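# Gripper release fault: questions from sites and testers

Applies to Rorholm kitchen units on software issued before October 2026.
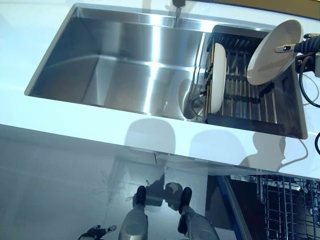 **What is the release fault?**

The gripper opens too early. The arm is holding a plate or bowl, the controller decides the item is already resting on something, and the fingers let go while it is still in the air. On most units it has meant a broken dish. At the Bruscombe kitchen a plate landed on the edge of the counter and a piece went into the next room.

**How was it found?**

Bruscombe reported three broken plates in one morning and sent us the logs. We then ran 1,000 plate transfers on the test bench at Tondside, and 78 of them ended in an early release. Before that we had put single reports down to greasy dishes.

**What causes it?**

The controller watches the force on the fingers. When the load drops, it takes that as the rack or shelf holding the weight. A cable pulling on the wrist can produce the same drop. So can a plate rim touching a rack rod on the way down. The old software accepted a single low reading. The new software wants the low reading to last 200 milliseconds and also checks the height of the wrist against the target.

**Does it happen with every kind of dish?**

We have seen it with dinner plates, side plates and shallow bowls. Mugs are gripped differently and have not shown it. We haven't tested glass and won't until the plate work is closed.

**Which drying racks are affected?**

Any rack that holds plates upright. The gripper has to tilt the plate and lower it between the rods, and most of the bench failures came in that last stretch. Flat shelves gave far fewer.

**Is the open dishwasher door part of the problem?**

It isn't a cause, but it matters for safety. With the door down, a dropped plate can hit it and break toward a person's legs. Keep people out of the marked floor area whenever the door is open and the arms are powered.

**Can I stand next to the unit to watch the grip?**

Stay behind the floor line. If you need a closer look, use the head camera view on the tablet.

**What should I do if a plate drops?**

1. Press the stop button. Do not use the pause on the tablet, which leaves the arms powered.
2. Wait for the status light to go solid red.
3. Clear the pieces with a brush and pan. Check inside the lower dishwasher rack and under the door hinge.
4. Look over the finger pads. Replace a pad with any cut in it.
5. Save the log before restarting. A restart overwrites the last run.

**The arm froze with a plate still in the gripper. Is that the same fault?**

No. That is error 305, a lost signal from the finger sensor. The gripper is meant to stay closed when it happens. Support the plate with one hand from underneath, then use the manual release on the wrist. Wear the cut-resistant gloves from the service kit.

**How should the wrist cable be routed?**

Leave enough slack for the wrist to turn fully both ways, and make sure the loop can't catch on the counter edge or a dishwasher rack. Alipour, who supply the cable, have a longer clip that holds it closer to the forearm. We will send clips to any site that asks.

**Do I need to return the gripper?**

Only if the pads sit unevenly when closed. Everything else is handled by the software update and a cable check.

**We updated in April. Are we covered?**

No, the April update changed the arm speed only. Install the current one and run the ten-plate check with plastic plates before going back to ceramic.

**Who do I contact?**

Kalliopi Tsolakis at Tondside handles all release fault reports. Send the saved log, the rack type and the unit's serial number.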